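Is it worth buying a second-hand play kitchen with a hole in the pan?
Posted in Home & Children, 7/12/19

tessmarl
I've been offered a play kitchen by someone over in Mumerness who wants 50 pounds for it. The advert says "lovely condition, all accessories". I have my doubts. Accessories seem to mean one pan, a tin, a cucumber and a cloth. The pan has a small dark hole in the middle and a brownish mark on the bottom, which doesn't say lovely to me. The clear strip along the front of the worktop looks like an add-on too. Am I being fussy?

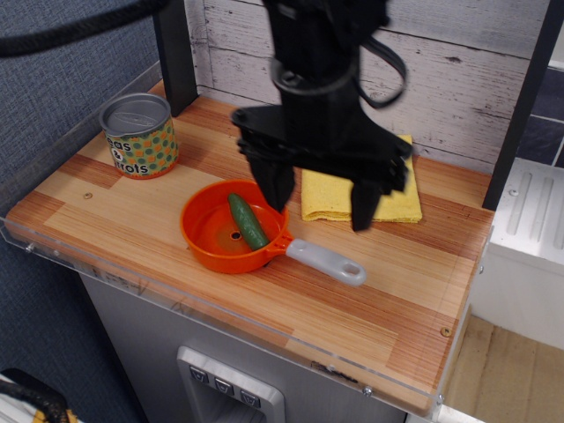
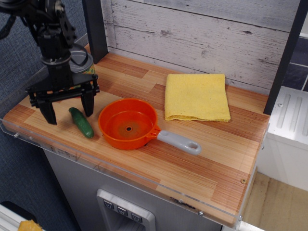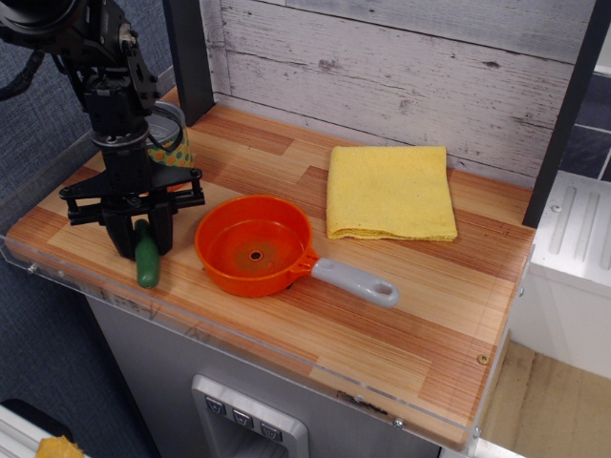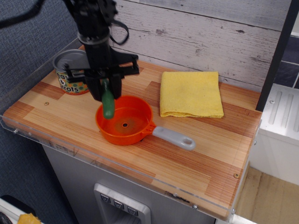

Orange pan and yellow cloth are in all four.

Can a mark like that be scrubbed off a plastic toy pan?
Try washing-up liquid and a soft sponge first, then a paste of bicarbonate of soda. If it's scuffing, it will stay, and scouring only makes it duller.

Afia Akolgo
I wouldn't pay that. "All accessories" is what people write when they've lost half of them. Ask what it came with when new and see how long the reply takes. Ours was 30 from a school fair in May and had a whole drawer of food. The hole may be how the pan was made, so I'd worry less about that than about the screws in the worktop. Run your hand over them, and check the strip for sharp corners.

grumblebee
Don't bother, they get bored of them.

norrisk
Disagree with the above, mine played with hers for years. But do ask if the three buttons underneath do anything. I was told ours "just needed batteries" and it had four new ones in it before I gave up. Take your own batteries and try it before handing over any money. Offer 30 and be ready to walk away.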